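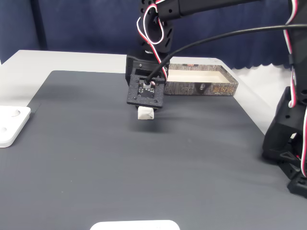
The arm over its mat, with a small white item held just clear of the surface and an open box to the right.

Budgeting for a bench-top robot arm: workshop tips

April 11, 2021

The price on the order form is only part of what a small arm will cost you. When we fitted out the bench at Putness we had a quote from Puvus and another from Harju, and neither one mentioned half the things we ended up paying for. The total came to 2,877 pounds. These are the points we would go through again before buying.

Measure the table first. An arm needs clear space in front, behind and above. Mark out the full reach with masking tape and leave it there for a day or two while you work. We lost one of our preferred spots to a shelf.

Put a mat down. A dark, ribbed one stops light items sliding, and pale items show up well against it. Ours was 14 pounds. Buy it larger than you think you need, as most of the table will end up covered.

Allow for wiring. Servo leads need enough slack to loop round the joints without pulling tight. Move the arm by hand with the power off, right to the end of its travel, and watch the leads as you go. Ask if spare leads are included. A set from Brutdale cost us 107 pounds with the connectors, and delivery took 11 days.

Hang something plain behind the table. A navy curtain does the job and costs very little if you already have one in a cupboard.

Start with light things. Crumpled paper or tissue is good for practice – it costs nothing and it won't damage the gripper if you close it too hard. Keep an open box with low sides on the mat to drop things into. An old gift box or the lid of a shoe box is fine. There is no need to buy trays at this stage.

Check the screws. Small ones on the gripper plate can work loose, so put a decent set of hex keys and screwdrivers on the list if you haven't got them already.

Set money aside for repairs. We keep a tenth of the purchase price in hand, mostly for servos. Ask the seller what a single servo costs and whether you can fit it yourself. If the whole joint has to go back, ask who pays the postage.

Second-hand arms turn up fairly often, usually more of them from October onwards. Ask to see one moving under power before you hand over any money, and get the power supply with it.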